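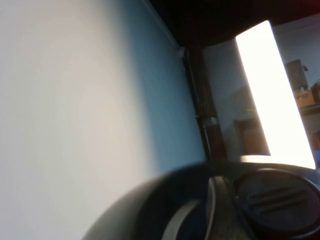 Ineke Vermeulen says the madder bath got too hot last time and that is why the Zaltis wool came out brown. Could be. The log has a gap between 14:00 and the final rinse, so there is no way to check.

May, batch 14

Wool in: 1415 g, scoured and mordanted with alum. Used the Sternberg madder, ground coarse, soaked overnight. Brought the bath up slowly and held it below a simmer -- no boiling this time. 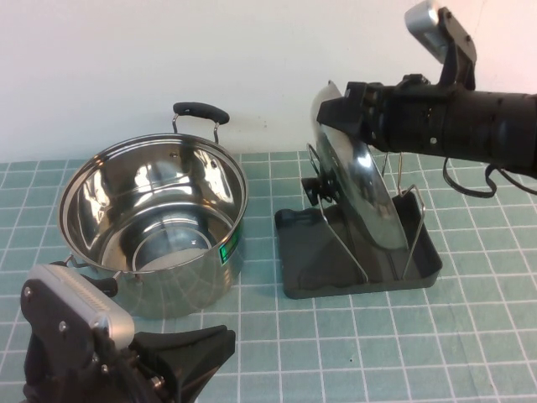 Results

Color is a clear brick red on the Zaltis skeins. The Fitzgerald yarn took it unevenly, lighter near the ties. I tied those too tight.
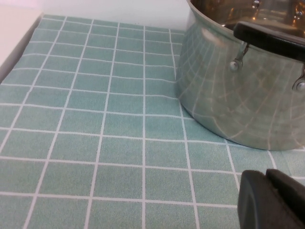
Retied them with loose figure eights and put them back in the same bath with no new dye. They evened out some but are still paler than the rest. Keep them apart from the Flusitz order, number 2771. 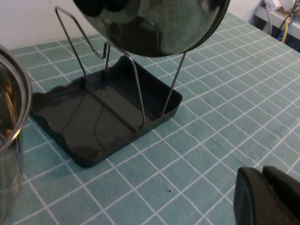 Can the leftover bath be used again? Once more, for a peach or light orange. Cor wants it for the sock yarn, so leave it covered on the back shelf.

To do: rinse water pH, new labels, light test strips in the south window.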